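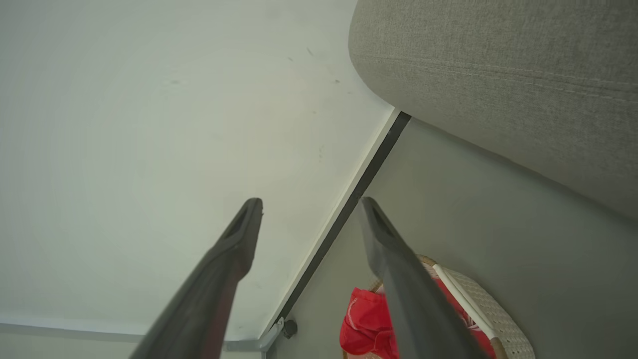
Household and Shop-Floor Handling: Frequently Asked Questions

Can a robot pick up laundry yet?
In part. A two-finger gripper can take hold of a crumpled garment and lift it. Sorting, turning right side out and folding are separate tasks with lower success rates. In our bench series at Hastden, 2,516 single-item picks were logged before folding was attempted at all.

Why is cloth harder than boxes?
A box keeps its shape when it is gripped. Cloth does not, so the grasp point has to be chosen again for every attempt. Thin fabric lying flat is the worst case. Bunched fabric gives the fingers a fold to close on.

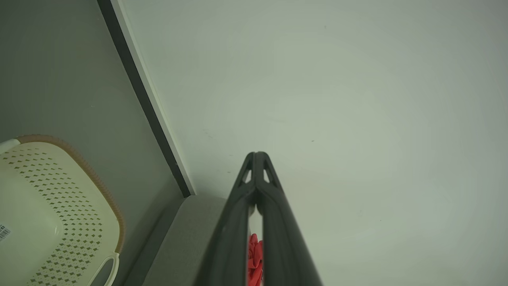
Tymofii Kostiuk wrote in to ask whether a pick should count as done if the item never reaches the basket. It should not. We log the grasp and the placement as 2 events, and only the pair is scored as a completed chore.

Does the same hardware work on a shop floor?
Often, with different fingertips. The Navden cell runs on bagged parts and wiping cloths. Cycle time is the limit there, as a person is still faster on mixed items.

How often do fingertips need replacing?
Inspect every 400 cycles. Replace at 3,000 or when the inner face is worn smooth.

Can it run unattended?
Not at present. An operator must be within reach of the stop button. Requests for an exception go to Arash Mirzaei.

Is folding on the schedule?
Towels only. Trials begin in October.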